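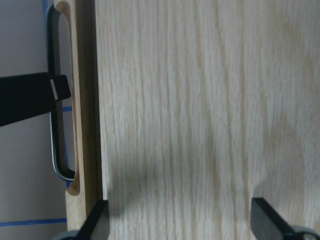
Does a small drawer need two ways of opening it?

Group report, second year furniture module
Hòa Mạc, Manikandan Menon, Nadine Nasrallah
Tutor: Huguette Kowalchuk

Our brief was to choose one piece of small storage and say whether its details earn their place. We chose a single-drawer desktop cabinet in pale wood, which we have called the Clivby throughout. Mohandas Thevar suggested it to us in October as an example of good sense in a small object. We were not convinced at the start and only two of us are convinced now.

The oddity is on the drawer front. It has a cut-out you can put your fingers through, and it also has a black metal handle. Either would do. The usual defence is that people like a choice, but we could find no one in our year who wanted one. Manikandan asked his flatmates to open the drawer without any instruction and they all went for the handle. Flatmates are not a proper sample, and the handle is black on light wood, so of course they did.
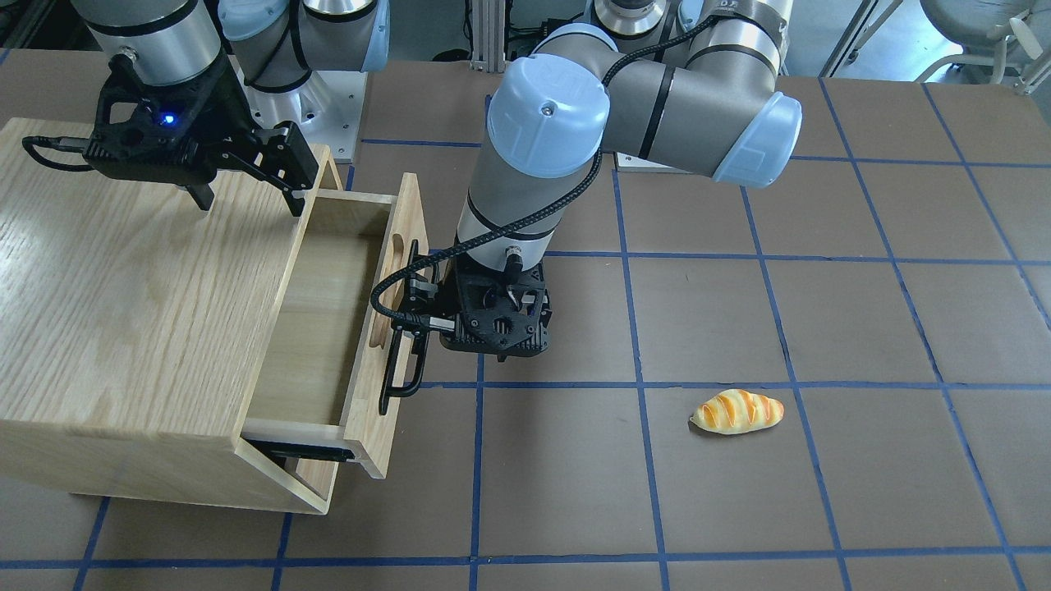
Drawer runners were the part we argued over most. A plain wooden runner is cheap and can be repaired with a bit of candle wax, and it suits a box this size. The Clivby has a black slide rail along the lower edge of the drawer instead. Nadine thinks this is right for anything opened every day. My own view is that the drawer is so shallow, with a plain flat bottom, that it will only ever hold pens and receipts, and a rail made for heavier work is wasted on it.

We also looked at cost. We allowed 400 for materials across a batch of 40, and the handles and rails took 200 of it. That is half the budget on metal for what is meant to be a wooden product. Ms Kowalchuk pointed out that our prices were for small orders, and that a run of 4000 would look quite different. Fair enough, but we were not asked to design for 4000.
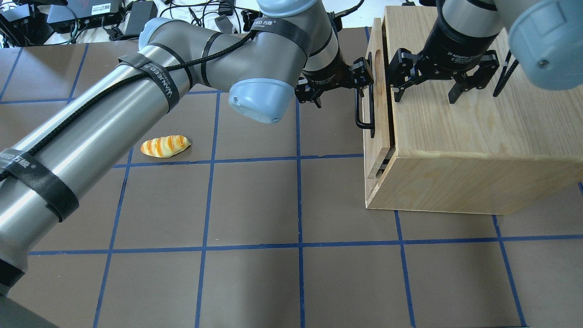

If we had to drop one, Hòa would drop the handle and I would too. It sticks out and costs more than a hole. Nadine disagrees - she says a cut-out alone lets dust in and is awkward for anyone with stiff fingers. We did not test either claim, so neither should carry much weight.

Still to do: a wax test on a plain runner, and a redrawn front with the cut-out only. Hòa has the drawings and will bring them on Friday.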